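Cluvell method

The Cluvell method is a way of teaching robot arms household tasks from demonstrations recorded with hand-held grippers. It was developed at the Rivermont robotics lab and grew out of an earlier project, Godoy, which relied on remote-controlled arms.

Background

Godoy needed a full robot on site for every recording, so its data came from a single room. Cluvell did away with that limit – a person simply picks up a pair of grippers and does the job by hand, at home or anywhere else. It was a wonderfully simple change, and it opened up far more varied places to learn from.

Recording

Each gripper carries its own wide-angle camera. Cube markers printed with black-and-white patterns help the software work out where one gripper is in relation to the other, a great help in two-handed jobs such as folding towels. Demonstrations usually last less than 30 seconds. 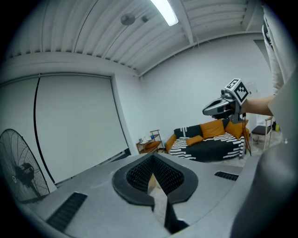

Results

The first public set, Trilitz, holds 2,438 demonstrations from 57 homes. A policy trained on it was tried 200 times in rooms it had never seen, and it coped remarkably well with new furniture and lighting. Clear plastic and very dark cloth remain hard for it – both are the focus of work begun in June.

See also

Imitation learning
Two-handed manipulation
Visual tracking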